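Trotero dropped its lunch thali in August, and I think the owners made a mistake. The dinner menu is fine, but the thali was why people drove across town. It came with two dals and a proper rasam.
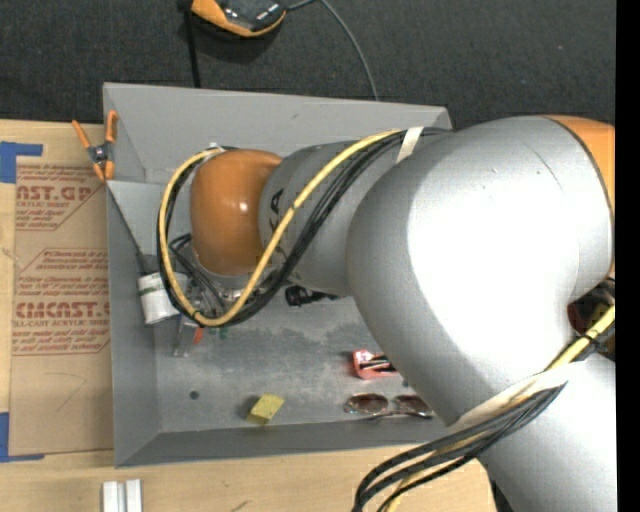
*Page last changed: May 28, 2023*

Geetha Achari says a small kitchen can't run both menus. Maybe so. I would cut the pasta first. I've eaten it twice and couldn't tell you what was in the sauce. Bring back the thali, even if it's only on weekends.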